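**Two-arm table clearing: our mug run works until the last mug. Change the order or change the grip?**

Posted by **tallgrass_9** in Student Projects, 17 February 2023

I'm on a four-person student team doing a table clearing task with two arms on a shared rail. The task sheet says every mug has to end up standing in the yellow tray, opening up. The other items can stay on the table and don't count for or against. We have our own control code on top of a planner called Kurken, which our instructor gave us. We didn't write Kurken and we aren't allowed to change it, only the settings file.

The layout is the same every time within a small random offset. Teapot in the middle, mugs on both sides of it, small toys and marker discs between them.

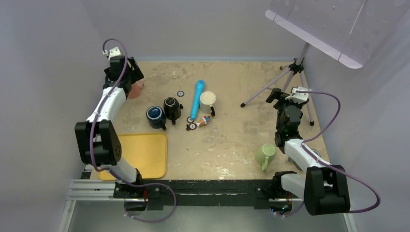 *Left arm with the small terracotta cup. Tray still empty.*

Most of the mugs are in easy reach of the left arm and that side is good now. We have logged 321 picks since we started and the left arm hardly ever drops one. The trouble is the pale green mug at front right. The left arm can't get to it without swinging over the teapot, and the planner refuses that path. The right arm can pick it up but the tray is too far left, so it has to hand over somewhere in the middle.

We tried three things:

- Right arm sets the mug down in the middle, left arm picks it up again. Works, but slow, and sometimes the mug lands next to a marker disc and the left gripper closes on the wrong thing.
- Handover in the air with the mug upright. The fingers run into each other at the rim.
- Handover in the air with the mug on its side. The grippers have more room, one at each end. But then the left arm has to turn it upright again before the tray.
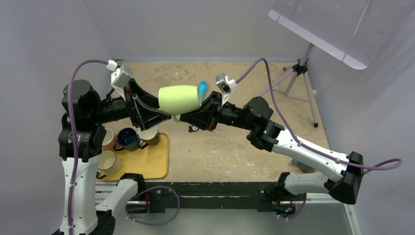
*Sideways handover of the green mug, with four mugs in the tray.*

The run limit is 200 seconds and we keep going over it with the set-down method. The sideways one is faster but it fails more. Is it better to fix the sideways handover or do the green mug first while the table is in its starting state? Our demo is in front of the whole class and we'd like to pick one method and stop changing things.

---

**Shahzad Khattak**

Fix the handover. I helped with a team that had nearly the same setup and we spent too long on the order of picks, and it gained us very little time.

What worked for us with a sideways handover:

1. Close the receiving gripper slowly until the motor current goes up a little, then hold. Don't command a fixed width. Mugs aren't all the same and a fixed width either squeezes or leaves a gap.
2. Wait half a second with both grippers closed. It feels like wasted time but it costs you one half second per run.
3. Open the giving gripper all the way before it moves. Ours used to start backing off while the fingers were still opening and it pulled the mug with it.
4. Back the giving arm straight out along the direction of its fingers. No sideways motion for the first few centimeters.

Number 3 was most of our failures. Check your log for whether the open command and the retreat command are sent together. If Kurken is merging them, there is usually a setting to force a stop between two moves. I don't know what it's called in your version.

Also look at where the handle is when you grab. If it ends up under a finger the mug will roll when the other side lets go. We rotated the grasp so the handle pointed down during the handover. You lose a few grasp angles but the rest are a lot steadier.

For turning it upright, do that over an open part of the table at a safe height and then go to the tray. We tried to do the turn on the way and clipped mugs that were already standing there.

---

**benchpress_ene**

just do the green one first. less stuff in the tray = less to knock over. thats what we did and it was fine

---

**Khôi Đỗ**

I'd do both, but in this order.

Moving the green mug to the front of the list is one line in your settings, so try it today. The comment above is right that a mug coming in from a handover is held less accurately than one picked off the table, and it's easier to place it when the tray has nothing in it. You also find out early in the run if it failed, and you still have time for a second try. With green last, a drop ends the run.

It won't fix the handover itself. For that I agree with Shahzad on the stop between opening and backing off.

Two more things to look at:

**Handover height.** In your second picture there's a small black round object on the table below the mug. If the handover drops the mug, it comes down around there and can tip or roll. I would move the handover point toward the front, over a part of the table with nothing on it, and only as high as the grippers need. Ours was far too high at first for no reason.

**What's in the mug.** Your second picture also has something small and bright blue sticking out at the rim, right by the right gripper. If that is loose, it can shift when you turn the mug upright and get between the finger and the wall. Check that your grasp isn't partly on it. If it's meant to be there, test with and without it and see if the failure rate changes. Do enough of each to tell, 100 total would be plenty.

On time, look at your approach speeds before you cut any waits. Most student code I've seen uses the same slow speed for the whole move when only the last bit needs it.

---

**tallgrass_9**

Thanks, all of you. The open and retreat commands were being sent together, exactly as Shahzad said. There's a "blend" value in the settings and we had it on for everything. With it off for that one step, and green first, we had six good runs in a row this afternoon. We moved the handover point forward too. The handle-down grasp isn't working yet, the planner picks it only sometimes, so I'll post separately about that.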